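Notebook, bench organizers and trays
April, started 9:40
Present: me, Welington Furtado (until lunch)

Carrying on from the last entry. Goal for the day was to settle which containers stay on the small-parts bench and which go back to the store cupboard. Audrey-Anne Fortin wants the layout fixed before the Talholm order is split up, and the order is already on the floor by the door.

Containers under consideration:

File organizer, peach, plastic, perforated sides, slanted. Bought from Vandden with the last batch of office supplies. Never used for files as far as I know.
Tray, pink, rectangular, raised rim.
Tray, white. Older, no supplier noted.
Jandari drawer inserts, gray. Not tested today, still in their wrap.

Weights first. Organizer empty is 565 g on the bench scale, repeated after re-zeroing, same reading. With the trial load in (pens, two rolls of tape, the short hex keys, a stack of cards in the long compartment) it came to 1245 g. The scale is due for its check, so treat the last digit with suspicion. The pink tray was not weighed, I forgot and then it was full.

Stability. The organizer sits well when the load is low and toward the front. With only the rear section filled it rocks if knocked from the side. Tipping test by hand: pushed at the top of the tall divider until it lifted, measured the angle against the wall with the protractor. It lifted at 17 degrees with the rear section loaded. Did not repeat with the front loaded, it plainly took more of a push. Welington suggested a strip of rubber mat under the front edge. We tried an offcut from the drill press. It stops the sliding and does nothing for the rocking, as expected.

Perforations. The openings in the sides are large enough that thin items go through. Lost one hex key and a pencil lead that way. Anything thinner than a pen should not go in loose. Options:
a) line the compartments with card
b) keep thin items in the trays
c) small lidded boxes inside the organizer
Going with b for now. Card liners looked fine for an hour, then the first one bowed and had to be pulled out by the corner. Boxes use up the width of the compartment and you end up lifting everything to reach the back.

Orientation. Tried the organizer square to the back wall, then turned at an angle on the left of the table. Square looks tidier and is worse to use: the slanted dividers hide whatever is behind them from anybody standing at the front. Angled, the long compartments open toward the front and the contents are within reach. Cost is a dead triangle of tabletop behind it. Acceptable. Leave it angled.

Trays. The pink one goes at the back of the table. The rim is high enough to hold round parts, and it wipes clean. The white one has taken on a stain from the cutting oil that did not come off with detergent or with isopropyl. Usable for dry parts only, label it.

Table surface. The top is stained and scuffed, worst toward the middle. Wiped down with warm water and a little detergent, dried with paper. Some of the brown marks lightened, most did not. Tried the melamine sponge on a patch at the corner: it takes the mark off and dulls the finish along with it — not doing the whole top that way. Audrey-Anne asked whether to re-cover it. My view is no, at least until the layout has held for a month. The quote from Tremblay covers a sheet cut to size but not the edging, and the walls on three sides make fitting awkward. You would have to slide it in from the front.

Sorting rule as agreed before lunch:
1. Long flat things in the organizer, front compartments first.
2. Loose hardware in the pink tray.
3. Dry odds and ends in the white tray, emptied at the end of each day.
4. Nothing stored in the dead triangle.

Rule 4 lasted until 2 p.m., when the tape dispenser was found there. Moved to the shelf.

Afternoon. Tried emptying the organizer completely and refilling it from a mixed pile, to see how long a reset takes. Did not time it properly, interrupted twice by deliveries. Impression only: emptying is quick, refilling is slow, and nearly all of the delay is deciding where the small items belong. A label strip on the front lip of each compartment would help. The plastic does not hold the paper labels, they lift at the ends. Try the vinyl tape.
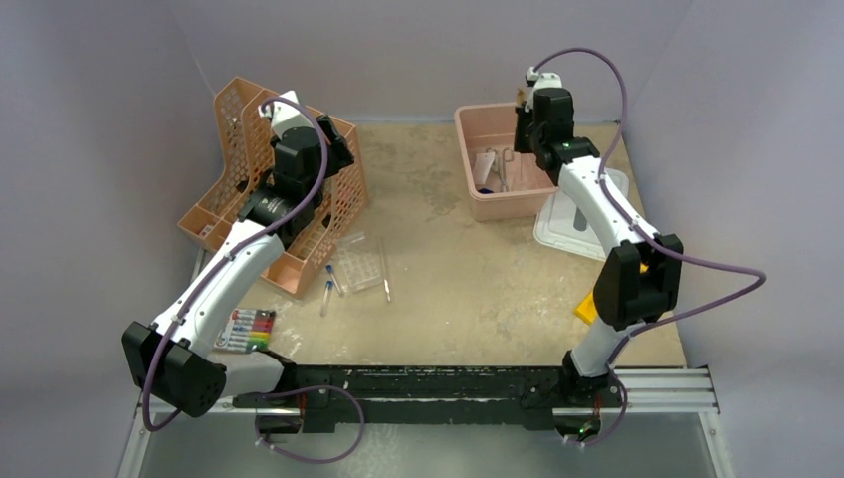
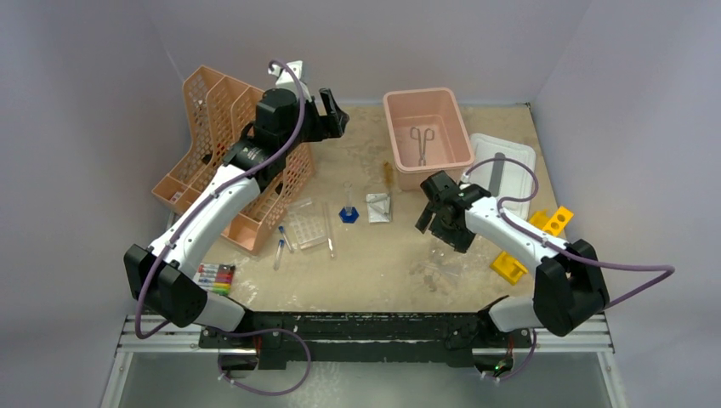 Peach organizer at its angle on the left of the table, pink container toward the back.

To do:
Vinyl labels, front lip only.
Weigh the pink tray empty.
Repeat the tipping test with the front compartments loaded and write down the angle this time.
Open the Jandari inserts and check them against the drawer depth.
Ask Vandden if the organizer comes with solid sides.
Return the rubber offcut to the drill press.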